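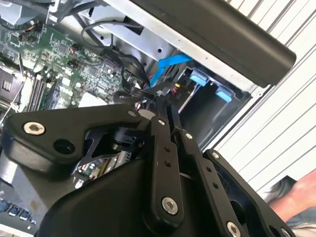
Provasthorpe Repair Club – Members' Blogs

My kettle died on a Tuesday, at ten to seven in the morning, which is about the worst time for a kettle to go. I stood there in my socks flicking the switch up and down as if it might have been joking.

It was a Sollura. I'd had it 11 years and never once thought about it, and I can't say that of many things in my kitchen. I don't want a relationship with a kettle. I want it to get hot and then stop.

So I went shopping for another one, and that is how I lost most of a week.

The first shop had a whole wall of them. One had a choice of five temperatures, for people who make green tea and would like you to know. One glowed blue while it boiled and red when it had finished, like a small nightclub. One, a Disier, wanted to be introduced to my phone. I asked the lad on the till what the phone part was for and he said you could put it on from upstairs. I said you'd still have to have filled it. He thought about this for longer than I expected and then said it was also available in cream.

I went home and read reviews, a mistake I make every time. There was a Hosoda with 278 of them, and they were split quite evenly between people who had bought one for their mum and would buy another, and people whose lid had come off. Someone had given it one star because the courier left it in a hedge. Someone else had given it five stars and written "not used yet". By bedtime I knew more about lids than I had ever planned to.

What I had failed to do in all this time was look at the old one properly. I belong to a club that mends things. I have stood at a table on Saturday mornings telling complete strangers that it's nearly always something simple, and they have nodded at me, and I have felt very wise. Then my own kettle stopped and I went straight out with my wallet like everybody else.

On the fourth day of boiling water in a milk pan I unplugged it, turned the base over and saw that the fuse in the plug had never been checked. By me. I put a new one in. Nothing. I'll admit I was almost pleased, as it would have been hard to live down.

It was a contact in the base, gone black and furry. A bit of cleaning, a cup of tea, ten minutes if you don't count the four days. The switch is still loose and has to be held down with a thumb for the first second or two – the family have been told, and the family have ignored it.

I did go back and look at the phone kettle once more, just out of nosiness. It's been reduced. The cream one hasn't.

Next month I'm meant to be having a go at the toaster, which burns one side only and has done since we moved in. I've got used to it, to be truthful, and I butter the pale side.

4 comments | 10 shares

Get new posts by email. We don't send many. Sign up | No thanks

Contact us | © Provasthorpe Repair Club | Back to top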